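Okton dual-arm sorting cell, Gallau gripper set: purchase review after one month
17 August 2025

Configuration as bought: two arms, one controller, two multi-finger grippers, no vision package. We supplied the table and the bins. The task is moving small containers and similar items between bins at low volume, with frequent changes of item.

Okton quoted delivery in 18 working days and met it. The base price is competitive. The options list is where the budget goes. The gripper set is priced separately, and the spare finger kit adds 900 dollars. Our final invoice came in 1457 dollars over the first quote, nearly all of it cabling, mounting plates and a second year of support. Ask for these as separate lines before a purchase order is raised.

Reach is adequate for two bins placed close together. Both arms can work over the same bin, but path planning for that case took around 3 days of engineering time, which was not in our plan. Budget labor for it.

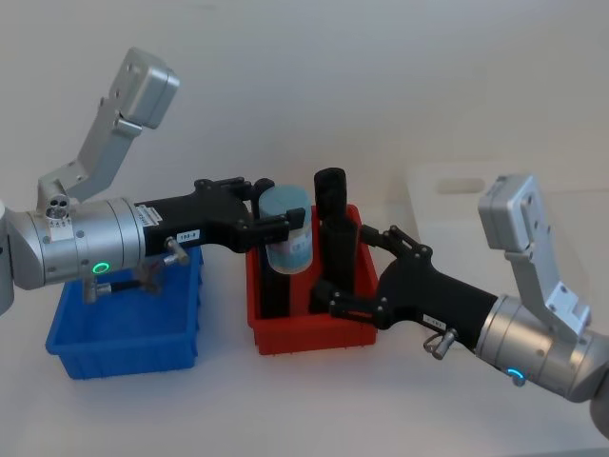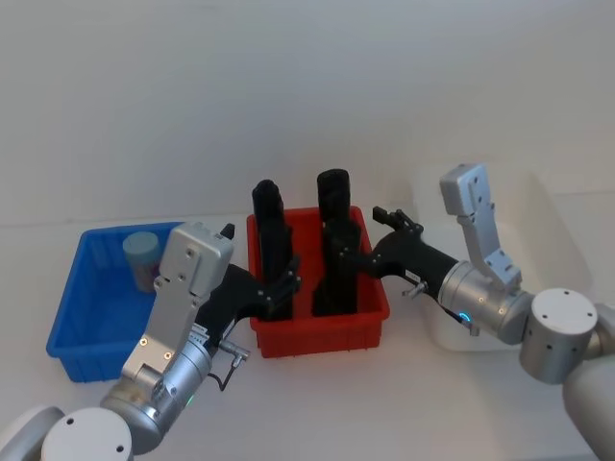

Red and blue bins with both arms in use; same cell in each picture.
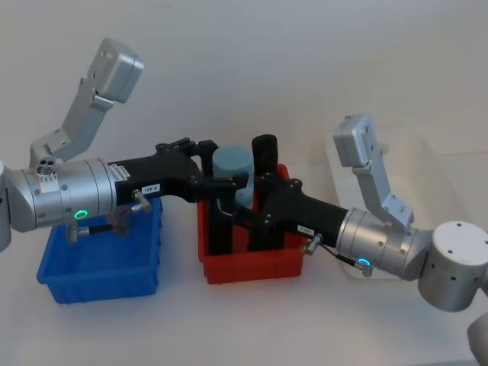
Agnes Pringle, replying to the July draft of this review, disagreed on the spare fingers. Her site runs the same grippers on an Abbasi controller and she would leave the kit out of the first order: "Buy it in the second year, out of maintenance. You will know by then which joints wear." She also asked whether the support contract covers the grippers. It does not. Gallau handles those directly, and returns go through the Prilanlow depot at the customer's expense.

Documentation is uneven. The arm manual is complete. The gripper manual omits torque values for the finger bolts, and we had to request them by email.

Software licensing is per controller, renewed yearly. Put it under operating cost.

Rating: good hardware, fair value at full configuration. Recommended for sites with in-house programming. Others should get an integration quote first and compare totals.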